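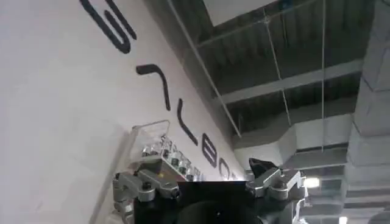
Home Guides Walls & Signs Storage Contact
Search this site Go

Putting up black letters on a white wall, with a display case below

Large letters on a plain wall look simple once they are up. Most of the work is in the setting out. This guide covers thick, rounded letters in black on a matte off-white wall, and a clear acrylic case standing against the wall underneath for small metal parts. We did our own entry at Jillum this way and have since used the same method for the Doltance workshop.

What you need

Cut letters, or a full-size paper pattern if you are painting
Low-tack masking tape
Chalk line and a long spirit level
Tape measure
Pencil and a soft eraser
Sugar soap and two clean cloths
Matte black acrylic paint and a 12 mm angled brush (painted letters)
Mounting tape or construction adhesive (cut letters)
Clear acrylic display case

Preparing the wall

Wash the wall with sugar soap, rinse it and leave it overnight. Fill any dents, sand them flush and touch up with the original wall colour. Matte paint marks easily, so wear clean cotton gloves from here on. If the wall has been freshly painted, wait two weeks before sticking anything to it.

Setting out the line

Measure up from the floor at both ends of the wall and mark the height for the bottom of the letters. Don't measure down from the ceiling. In older industrial buildings the ceiling line is often out, and ours dropped 60 mm from one end to the other. Snap a chalk line between the marks and check it with the level.

Our baseline was 2000 mm off the floor, which left plenty of room for the case and kept bags and shoulders away from the lettering.

Spacing

Tape every letter up before fixing any of them. Equal gaps between rounded letters look uneven – two curves side by side need to sit closer than two straight strokes. Start with the widest pair, get that right, and adjust the others to match by eye. Walk to the far end of the room and look along the wall as well as straight at it. Most people will first see the word from the side, on their way in.

Once you are happy, mark the edges of each letter lightly in pencil.

Fixing or painting

Cut letters: take down one letter at a time, apply the tape or adhesive to the back, and press it on from the middle outwards. Hold heavy letters in place with masking tape for 24 hours.

Painted letters: trace the pattern, paint the outline first, then fill in. Two thin coats are better than one thick one. Keep the stroke the same width the whole way around the curves and check it with a card gauge as you go.

Rub out the pencil and wipe off the chalk when everything is dry.

Placing the case

Choose a case with thin clear walls and put it on a level surface, with its back against the wall. Our shelf is 900 mm high. Clean the acrylic with a damp microfibre cloth only. Window cleaner can craze it.

Shiny metal pieces look best in a single row, running parallel to the wall, with a small gap between each one. Wipe off fingerprints before they go in. Leave any labels until last.

We use cookies to improve your visit. Accept Manage settings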